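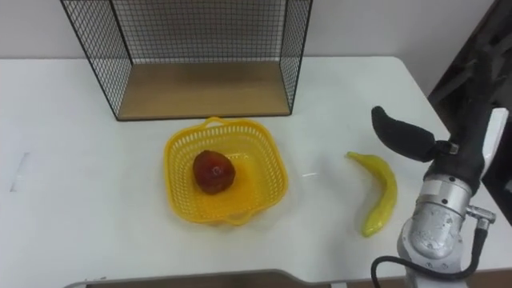
How long does it take to get a robot arm sorting fruit in a shared workshop? Ours has taken since November, and we're still at it.

Quick update from the Praton workshop, 2021-01-31. The arm is up and running on the big white table, and I've been grinning about it all week! We're teaching it to clear the table: fruit goes in the yellow basket, and later on the basket is supposed to go up on the wire shelf at the back. That second part is a way off – the handles are fiddly – so for now it's the red fruit and the banana, over and over.

The banana is the hard one. A round thing you can grab from pretty much any side, but a banana has to be taken across the middle or it swings around and drops (I've picked it up off the floor more times than I'd like). We set ourselves a goal of 2000 tries before we change anything in the software, which we call Stalier, and we're at 138. So, yeah, long evenings ahead.

Money-wise, we've spent $300 of the shared pot so far, mostly on cables, the shelf and a better lamp. The rubbery black fingers have been worth the fuss of fitting them, and I wouldn't go back to the bare ones.

If you rent a bench here and want to take a turn at the controls, just come by the Collado Street door after supper. Please leave the basket where you found it, and hang the spare cable back on its hook before you go.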